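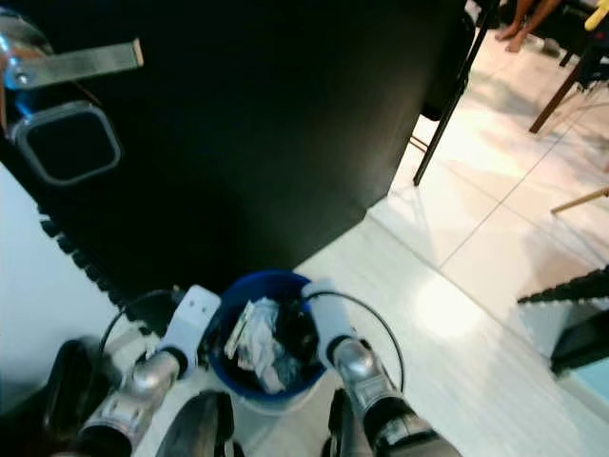
Crumpled paper or tissue in a blue bin.

Shotgun renewals in Travonley go back to paper

2024-08-22

Shotgun and rifle owners in Travonley who spent July learning to renew their certificates online have been told to forget it and find a pen.

The county's firearms licensing office has suspended Tikitz, the booking and renewals system it brought in to clear a backlog of 764 applications. The backlog now stands at 1266. A notice on the office's website describes this as "a period of adjustment" and asks holders to download the old form, print it, sign it in black ink and post it with a passport photograph.

Anyone who applied through Tikitz will also need to fill in the paper form. Their online application remains valid, according to the notice, but cannot at present be opened.

Joaquín Sosa, secretary of the Luvham Rifle and Clay Club, said members had begun receiving automatic reminders that their certificates were about to run out, followed by automatic thanks for renewing them, followed by the reminders again. One member was offered a home visit to inspect his gun cabinet at 3.15 in the morning. He accepted, on the grounds that it was the only slot going, and sat up for it with a flask.
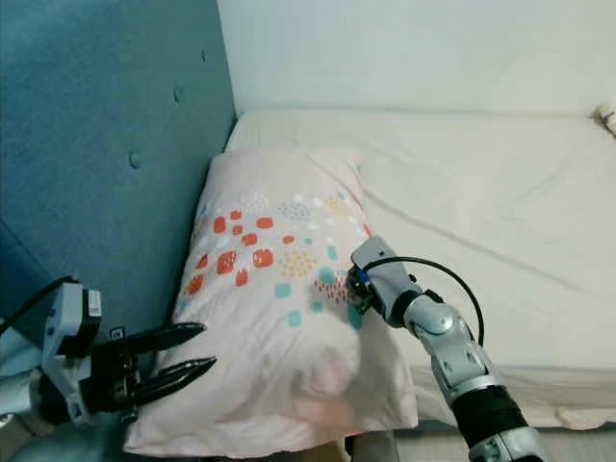
Encarnación Goicoechea told the club's last meeting that she had sent off her renewal in good time, had the receipt to show for it, and still had to lodge both her shotguns with a dealer at her own expense when the certificate lapsed. She added that the dealer was very pleasant and was putting in a second rack.

Storage has become a small growth industry in the town. Jasińska, the gunsmith on the market square, is charging by the week and has stopped taking guns from outside the county. The shop would not say how many it was holding, for the sensible reason that it would rather not have that printed.

The licensing office said temporary permits would be issued to holders whose renewals arrived at least eight weeks before expiry. Applications for a temporary permit should be made through Tikitz.

Anjana Khan, who chairs the panel overseeing the office, said she had asked for that last part to be looked at. A report on the system goes to the panel next month and the supplier has been invited to attend. The grouse and clay fixtures at Luvham go ahead as planned, with borrowed guns where the law allows.

Paper forms can be collected from the front desk, weekday mornings only.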